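A regra dos elásticos
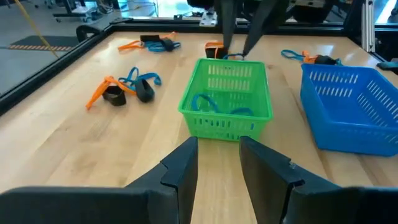 Quando Blažena Vaněk chegou à oficina da Hekimside, em fevereiro, trazia na mala um casaco a mais, um frasco de compota de ameixa para quem a fosse receber e quatro páginas escritas à mão a que chamava, com alguma cerimónia, o Caderno de Boas Práticas. Quem a recebeu foi Sille Ketilsson, que gostava muito de compota e muito pouco de cadernos, e que passou a primeira manhã a mostrar-lhe a máquina do café, a janela que não fechava bem e, só depois, a mesa onde os dois braços aprendiam a arrumar.

- Temos regras - disse Sille, como quem pede desculpa por uma tia. - Vieram da Dusholm. São duzentas.

Eram mesmo 200, numeradas, e Blažena leu-as todas nessa noite, na pensão, com os pés encostados ao aquecedor. Havia uma sobre o comprimento das unhas do operador. Havia outra sobre a distância a que se pousava uma chávena, e essa tinha duas alíneas e uma nota de rodapé. A que lhe tirou o sono foi a 117, que mandava dispor as peças sobre a mesa «de modo regular e conveniente» antes de cada ensaio. Conveniente para quem?, escreveu ela na margem, e sublinhou tanto a pergunta que o lápis passou para a folha de baixo.

No dia seguinte pôs os elásticos azuis na mesa à sua maneira, com as fivelas cor de laranja viradas cada uma para seu lado e as bandas pretas como calhasse, umas perto do cesto verde, outras lá para o fundo, onde o braço tinha de se esticar. Sille ficou a olhar com a chávena na mão (à distância regulamentar, diga-se a favor dela).

- Isso vai baixar-nos os números.

- Vai - respondeu Blažena, muito contente.

E baixou. Com as peças alinhadas, a oficina tinha feito 500 ensaios e dado por bons 493, número que Sille sabia de cor e que dizia ao telefone aos senhores da Amaral com uma voz um bocadinho mais grossa do que a sua. Com as peças à maneira da Blažena, a primeira tarde foi uma tristeza. Um elástico ficou preso numa pinça e foi passear pela mesa inteira, uma fivela caiu fora do cesto, e a certa altura os dois braços pararam frente a frente, como duas pessoas muito educadas à porta de uma padaria. Sille quis apagar a tarde do registo. Não o disse assim, claro; disse que talvez aquilo contasse como aquecimento.

Blažena foi buscar o caderno. Na terceira página, entre uma conta de mercearia e o desenho de um gato, estava a regra de que ela mais gostava, copiada de um antigo mestre seu na Skuneck: o que correu mal escreve-se primeiro, e com a letra melhor.

Ficaram as duas a escrever até ser escuro lá fora. Sille tinha uma letra bonita, redonda, de quem aprendera a fazer convites, e foi ela que passou a limpo a história do elástico passeador, com hora, posição da peça e tudo. A meio pôs-se a rir sozinha e teve de recomeçar a linha. Abriram a compota e comeram-na à colher, longe da mesa, porque a esse respeito a regra da chávena era bastante clara e nenhuma delas tinha nada contra.

Na manhã seguinte Sille telefonou à Amaral. Blažena ouviu-a do corredor, a falar com a voz do costume, a explicar que o 493 era de peças alinhadas e que ia seguir outro número, mais pequeno, com um relatório à parte. Houve um silêncio comprido.

- Sim - disse Sille por fim. - Sim, escrito à mão. Consegue ler-se perfeitamente.

Depois desligou, riscou o «conveniente» da 117 e foi perguntar a Blažena como se escrevia «à sorte» em linguagem de norma.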